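Hand-held gripper build: two printed grippers, one round table, lots of questions

Posted in Home Builds, September

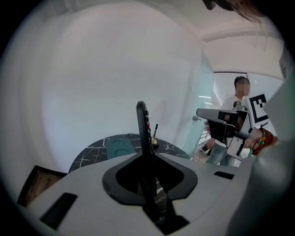
Where the build stands

stakent_shed wrote:
Okay, I've been promising this thread forever, so let's go! We're making a pair of hand-held grippers with a wide camera on each one, so we can do a task by hand and later feed the recordings to a small arm. Both are up and going now. The picture is straight off the wide lens on mine, so yes, half of it is my own gripper, with the black finger standing up in the middle. My building partner is over in the doorway with the other one, the one with the marker board on it.

The shells are printed white. I got the slot on the right side of the top a hair too thin the first time and had to file it, which was no fun. The finger plate went through way more versions than I want to admit.

First job we want to learn is simple: pick a small thing up and set it down on the teal mat, in one of the two round recesses. We have 2,835 short recordings so far and I'm still excited to do more, which surprised my family.

Questions for you all:
1. Is a marker board on only one gripper asking for trouble?
2. Would you keep the lens this wide?

-----

Cusstead wrote:
Oh this is great. I love that you're doing it at a normal round table and not on some perfect bench.

On question 2, I'd go narrower. Look how hard that wall bends behind the table. Every straight line near the border of my own pictures gave me grief until I swapped lenses, and I got a much cleaner calibration after.

-----

asfaw_makes wrote:
Gotta disagree with Cusstead there. Keep it wide! With a narrow lens you lose the table the second you tilt your wrist. Here you've got the finger, the mat, the little brass cone AND your partner's marker board all in one view. You can correct for the bend in software. You can't get back what the lens never saw.

What I would change is the tabletop. Black with white veins looks lovely, but a black finger over a black table is going to be rough when you try to find the tip. I put a strip of yellow tape on mine and it helped a ton.

-----

Cusstead wrote:
You can correct it, sure, but you're stretching very few pixels out there. I'd never trust a marker reading from that close to the border. In the middle, fine.

-----

stakent_shed wrote:
Ha, I knew the lens would start something. For what it's worth, we read the board best when it's nearer the middle. Off to the side it's hit or miss, so you both have a point.

Yellow tape is going on tonight. I have a roll right here!

-----

Elínborg Østergaard wrote:
Longtime reader, second post. On question 1, I ran a pair with one board for most of a summer, and it works as long as the other gripper can see it often enough. When two people stand on opposite sides of a room you get long gaps. A second board is a sheet of paper and some glue, so I'd make one.

Watch the glass too. With a partition that close to the doorway I'd expect reflections of the board at some angles, and my tracker used to jump to the reflection and stay there. I hung a bedsheet over mine.

How heavy is each gripper? Mine made my thumb ache after an hour.

-----

stakent_shed wrote:
Never weighed them, but my thumb knows exactly what you mean. I've been swapping hands — not ideal, the grip was drawn for the right.

Good call on the glass. We did have a batch where the position hopped sideways for no reason I could find. Going to go back through those.

-----

alinel_k wrote:
Are you sharing the print files? I'd like to try the shell with my own finger plate, I have a softer one that's better with thin things like the stick on top of that cone.

-----

stakent_shed wrote:
Yes! Give me a few evenings to fix that slot in the drawing first so you don't have to file yours. And please post your finger plate, the thin stick is the one thing we keep fumbling.

-----

asfaw_makes wrote:
Post a picture once the tape is on. Same lens please :)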